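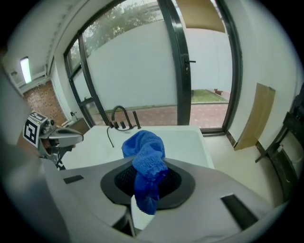 The Lamell, the single-screen movie house on the river side of Tredlow, is bringing back its winter season of old war and survival films, and the lineup is the best one in years. Fourteen features will run on Friday nights through January, two a night on most dates, and nearly all of them will be shown from film prints. Ximeng Cao, who put the program together, spent most of the fall tracking down reels, and her favorite find is a black-and-white drama called Drato, set almost entirely inside a field hospital. Its most loved stretch is a long night in the washroom, where a young orderly with a blue towel and a white sink tries to keep himself busy until the trucks arrive. There is hardly a word spoken in it, and people who saw the film on its last trip through town still bring it up at the ticket window.

Drato opens the season at 7 p.m. It runs 103 minutes and moves along faster than that. The story follows three members of a medical unit who have been left behind to look after patients too sick to travel, with a frozen lake on one side of them and a road they can't trust on the other. Most of the fighting stays out of sight. You hear it through walls, you see it in faces, and when a plane does finally come over the trees the whole room goes quiet.

"I had only ever seen it on a bad tape," Cao said. "Then the print came in, and I ran the first reel by myself at nine in the morning, and I couldn't believe how much was in the shadows. There's a whole second conversation going on in the back of the hospital kitchen that I never knew was there!"

The second feature that night is Ren, a much smaller film about a radio operator who walks across a mountain pass with a broken set on his back. It's a strange, lovely picture, close to a silent movie for its first half hour, and it has one of the great dog performances (no spoilers, but the dog is fine). The two films were made years apart by different crews, and they fit together beautifully. Both care a lot about cold hands, boots, bread and who gets to sleep near the stove.

Later weeks go in all kinds of directions. There is a submarine thriller with a wonderful creaky sound mix, a comedy about a traveling army choir that keeps missing its train, and a three-hour home-front family story that will have a proper intermission, with soup in the lobby. The last Friday belongs to a late-night show of a tank movie that Cao describes as "completely ridiculous and very well made." It starts at 10:30 p.m., and anyone who has sat through a midnight crowd at the Lamell knows how much fun that can be.

Music is getting its share of attention too. Pianist Guilan Cai will play live for the one silent title in the season, a two-reel short about a lighthouse crew cut off by ice. She has written a new score for it, starting from a folk tune that turns up on a title card and is never heard, and she plans to play for the 20 minutes before the show as well, so it's worth getting there early.

"The film gives you a lot of room," Cai said. "There's a scene with a lamp going up and down the stairs, over and over, and I just follow the lamp."

The theater seats 320, and the season tends to fill up from the middle rows out. The balcony will be open for every show this time - good news for anyone who likes to see the whole screen at once - and the new projection lens, put in over the summer, has made a real difference up there. Subtitles are sharp all the way to the back wall.

Last winter's season drew 811 people over its full run, a lovely number for a set of films that mostly can't be found anywhere else. Cao would like to see more students this year, and the Friday double bills are priced as a single ticket with that in mind. Tickets are on sale at the box office from 4 p.m. on show days, and a printed program with notes on all of the films is free at the door. The notes for Drato are by Cao herself and run to six pages. Save them for the ride home, as the ending is given away on page two.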